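Re: [walkers] Winter path closures and the Ferkia loop
Date: January 14, 2024

In reply to the message from the list:

> Has anyone been up the Ferkia loop since the storm? The county page
> still says "open with caution" but it said that last winter too, when
> the lower bridge was missing half its boards. I'm thinking of taking
> a small group, mostly people who haven't done a winter walk before.
> Also curious what everybody packs for a cold day out. I always carry
> too much and then eat none of it.

Yes! I was up there twice last week, once going clockwise from the Volberg lot and once the other way, so I can give you a pretty good picture of both halves. Sorry this is long. I started it as a two-line reply and then got out the map.

First the bridge. The lower one is fine, all the boards are in, and somebody has stapled chicken wire along the whole walking surface, so it grips even with frost on it. The upper one (the little one past the sheepfold) has a handrail on the left side only. I didn't mind it, but if you have people who are nervous about water, send them over one at a time and don't let anybody stop in the middle for photos.

The stretch between the lot and the first stile is the worst of it. There's a spring that comes out across the path and freezes in sheets, and you can't really get around it on the uphill side without going into the brambles. I went downhill through the trees instead, maybe a hundred steps, and came back onto the path by the bench. You'll see the boot prints. Spikes would help there and almost nowhere else, and I took mine off again as soon as I got to the stile.

After that it's a lovely walk. The climb is steady and the ground was hard enough that the usual mud was no trouble at all. The sign at the top says 2,190 feet, which somebody has scratched out and corrected by hand to a number I couldn't read, so there's obviously an argument going on up there. It was windy on the top both days and I didn't stay long. If your group wants to sit down and eat, do it before the last rise, behind the long wall, where you get the sun until early afternoon.

Now food, which is my favorite subject. I used to be exactly like you, hauling half the kitchen up a hill and hauling it home again. What changed it for me was figuring out that I don't want cold sandwiches when I'm cold. I want soup in a flask, something salty, something sweet that doesn't freeze into a brick, and one piece of fruit. I learned the brick part with a caramel bar that I honestly could have driven a tent peg with.

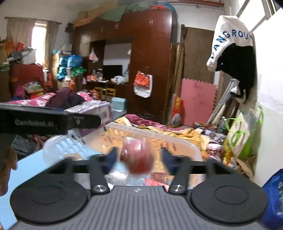 Cheese gets better in the cold, for some reason, as long as you cut it up at home so you're not sawing away at it in gloves. Crackers turn to dust in my pack no matter what I do, so I've switched to those dense little rye rounds. Dates are great. Nuts are fine but I drop half of them. And put the soup in boiling, after you've filled the flask with hot water for a few minutes and poured it out – it makes a huge difference by lunchtime.

For a new group I'd also bring a spare pair of gloves (big ones, anybody can wear big ones) and a square of foam to sit on. I cut mine from an old camping mat and it weighs nothing. I gave one away on the first walk last week to a man sitting on a wet rock and looking miserable about it, and he offered me a hard-boiled egg, so I think I came out ahead.

On the question of which way around to go, I'd say clockwise for beginners. You get the icy bit done while everybody is fresh, and then the descent toward Jirnetti is wide and easy, with that old cart track the whole way down. Counterclockwise you have the steep part going down on tired knees, and you reach the frozen spring at the very end when the light's going and people have stopped paying attention. I did it that way on my second trip and I was muttering to myself by the last half mile.

Timing: it took me a bit over four hours clockwise with a decent lunch stop. With a group I'd allow five and a half and set off early. The 146 bus still stops at the Jirnetti turn if anybody wants to cut out the last piece along the road, but it doesn't run often in January, so look it up before you leave and write the times on a piece of paper. There's no signal down in that dip. I've stood there waving my phone over my head like a fool.
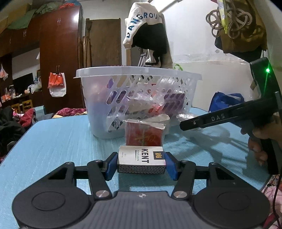
mossbank_walker

One more thing about the lot at Volberg. The machine is broken again and has a bag over it, but there's a notice taped to the post saying you still need to pay by phone. The code is on the notice. I'd share cars if you can, because the far end is blocked off with a pile of gravel and there were only a few spaces left by nine when I got there.

The café at the bottom, Andreadis, is open again after being shut over the holidays. They've moved the boot rack inside, thank goodness, and they're doing the lentil thing with the flat bread. If you're coming with more than a handful of people, call ahead. They only have the one big table, and I've seen them turn a whole group away, very nicely, into the rain.

I'd be glad to come along as a back marker if you're short of one. I like going slow and I have plenty of patience for people fixing their laces. I can't do the last weekend of the month but anything else would work. I could bring the spare spikes too, two pairs, medium and large, both a bit rusty but they hold.

Oh, and if you do go before I hear from you, could you look at the second stile and tell me whether the loose step has been fixed? I reported it and got an automatic reply with a very long reference number, and then nothing. I wedged a flat stone under it for now and it felt solid enough when I stood on it.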